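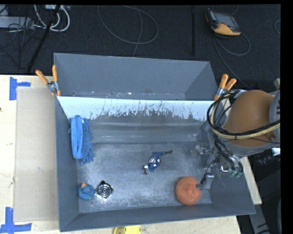
Athina Triantafyllou had been told the arm would be learning her job, and she did not care for the word "learning". She had sorted returned goods by hand at Vonley for long enough to know most items by their weight, and her first question at the briefing was whether her hours would change.

Management's answer, given in April, was that no permanent position on the returns floor would be removed during the trial. That undertaking was later put in writing and still stands. Ms Triantafyllou says she keeps her copy in her locker.

Vonley receives unwanted and misdirected household goods on behalf of retailers, and each item must be taken from a bin, identified and sent to the right shelf. Until this year all of that work was done by people standing at benches. The trial cell, supplied by Troltex and known on site as Nikine, now takes a share of the small mixed items: toys, cleaning goods, little fans, balls and the like.

Achilleas Chrysikopoulos, the operations manager, describes the mixture as the main difficulty. "A carton of identical boxes is an easy day for a machine," he says. "Our bins are never like that. You get something hard and square next to something soft and shaggy, and each one has to be picked up differently."

He is frank about the pace. An experienced sorter clears 200 items an hour on a good shift. The cell's best hour so far is 144, and a soft item lying against a wall can still bring it to a halt. "I would sooner have that said plainly," he says. "People on the floor can see it for themselves."

What has changed most is the way the day is divided. Three members of the returns team have been trained to supervise the cell, Ms Triantafyllou among them. They refill the bin, clear stoppages and record each failed pick. The training took 47 hours and was paid at the ordinary rate. A higher classification for the role is under discussion with staff representatives and has not been settled.

"My shoulders are better," Ms Triantafyllou says. "I used to reach into those bins all day. Now I reach in when it gets stuck." She finds the new work harder to leave behind at the end of a shift, however. "With sorting, you finish and you go home. With this I am on the bus thinking about why it dropped the same thing again."

She also misses the talk. The benches faced one another, and the cell stands apart from them – a matter she raised at the last staff meeting. Mr Chrysikopoulos says the layout will be looked at before a second cell is considered, and that the Vasilakis site will not receive one until the review has been shared with employees at both locations.

Asked whether she would return to the benches if given the choice, Ms Triantafyllou takes some time to reply. "Two days there and three days here," she says. "I have asked for that. They are considering it."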